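When Amparo Manzano came to Wastlow, the laboratory was already using two robot arms, but only for moving racks from one place to another. Now she is responsible for testing the Ferness kit, a package of grippers, wrist cameras and software which is sold by subscription to small chemistry labs.

"In the beginning I was doubtful," she tells me over a coffee in the corridor. "The brochure shows a very tidy bench, with one beaker in the centre. Our bench is never like this."

Her team has therefore tried the kit with the glassware they use every day. Since April they have recorded 753 handling trials, and 209 of them needed a person to step in. Manzano does not find this number bad. Most of the stops came from clear plastic and glass, which the wrist camera has difficulty to separate from the table colour.
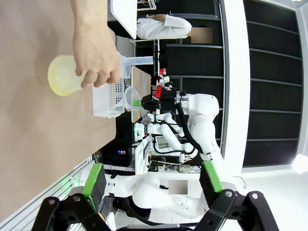 Glassware and a perforated basket share the bench with the arms at Wastlow.

"A round flask is the hardest for us," she says. "The neck is easy, but the bulb has no flat side. The soft pads help - they forgive a small error of angle."

She is less happy with the programme that plans the movements. When several arms work near the same table, it behaves too carefully and waits a long time before each approach. Ferness has promised an update, and in the meantime her group writes its own rules for who goes first.

I ask about the price. The subscription costs $2,000 per month for each arm, with training included. The competing offer from Plomano is cheaper, she admits, but the pads must be ordered separately and took nine weeks to arrive.

"I would recommend Ferness to a lab which has one patient technician," Manzano says. "Without this person, I would wait for the next version." Her trial continues until the end of the subscription, and the next items on her list are pipette tips and small vials.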